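Student team says their arm "works in any kitchen" – how would you check that?

Posted in School Clubs and Competitions

Viola Monti
I help out with a high school robotics club. I'm a math teacher, so go easy on me with the programming. We have a team entering the household task category of the Kekuvlow competition in May. Their arm is supposed to find a small dish on a cutting board, pick it up and set it down on the counter next to the board.

They trained it on 166 demonstrations the students drove by hand. Their draft poster says the arm "works in any kitchen." When I asked what that was based on, they told me it had passed 46 tries with 2 failures. Fine, but all of those tries were on one counter, with the same students resetting it each time. One of them also decided which tries were "real" and which were warm-ups, and the warm-ups weren't written down.
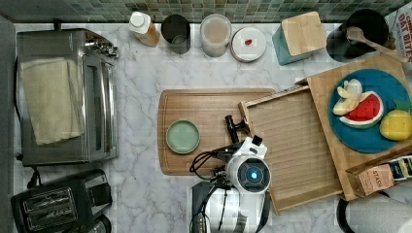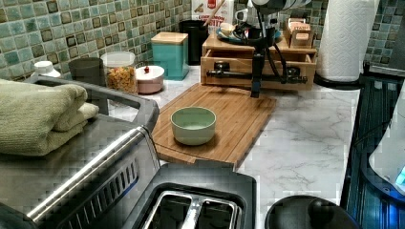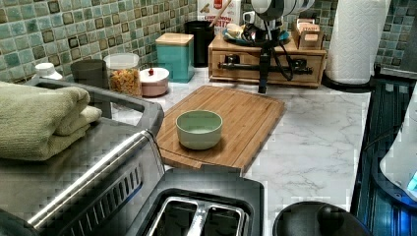
My problem is with the word "any," and I'm not convinced the number behind it means much either. I teach statistics to juniors and I would send this back. They say the kitchen is cluttered, so the test is hard. I'll give them the clutter: toaster oven, canisters, a spoon handle sticking up, busy tile behind everything. But clutter that stays put isn't much of a test. The second and third pictures have the dish in the middle of the board, and in the first it's near one end, with a plate of toy fruit off to the side. They call that variation. I call it a start.

What would a fair test look like that 3 students can run in a few afternoons? And am I being too hard on them? The judges may not care at all, I really don't know.

Callum Semple
I've judged at regional events (not Kekuvlow) and no, you aren't being too hard. I've read "any kitchen" on a lot of posters, and when I ask which kitchens, I usually hear the name of one.

Things I'd have them do:

Write down what counts as a success before the first run. Does the dish have to be upright? Does a bump against the board count? If they decide afterward, every close call will go their way.

Log every run, warm-ups included. If the first few runs after power-up are always bad, the judges will see exactly those, so they had better be in the count.

Have someone outside the team place the dish. The driver knows where the arm likes it, even if he swears he doesn't. Mark spots on the board with tape, number them on paper, draw the numbers out of a cup, then take the tape off before the run.

Change one thing at a time. Turn the board. Swap the dish for a different color. Shuffle the canisters. Take the toaster oven away completely, which I suspect will hurt more than adding something would. Then try it at night with only the ceiling light on, because that steel and the veined marble pattern are going to look different to a camera.

Report each of those separately. One big average hides everything you'd want to know.

I'd also ask where the arm goes when the board is empty. Ours happily picked up nothing and carried it over – it had learned a motion and we'd been calling it vision. That cost us a month with the Bondley gripper before we caught on.

As for the poster, "works on our counter, tested with these changes" is a claim I would believe. I'd score it higher too, though I can't speak for other judges.

gatti_shop
just let them run it, its a high school contest. we placed second with way less testing than that. more demos fixes most things, get to a few hundred and stop worrying

Viola Monti
Callum, thank you, the empty board hadn't crossed my mind and I'm going to spring it on them at the next meeting. They've already asked whether the old 46 can still go on the poster. I said yes, if the warm-ups go next to it, and now they're arguing over how many there were.

gatti_shop, second out of how many?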